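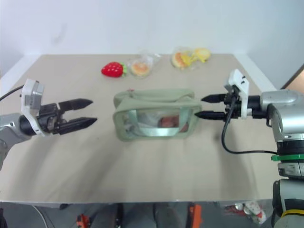

Fig. 8. Green pouch with clear window, laid on its side.

Packing the pouch

1. Lay the pouch on a table with the window facing you.
2. Open the top edge and slide the item in flat.
3. Check the window - the item should show through it.
4. Smooth the top edge if it is rumpled.

Note: The small red tag stays outside the pouch.

Caution: Do not fold the window. Keep food off the pouch.

Comments

Ifor Gethin: Does step 4 matter if it goes straight in a drawer?

Pustthorpe10: I skip it. Mine closes fine.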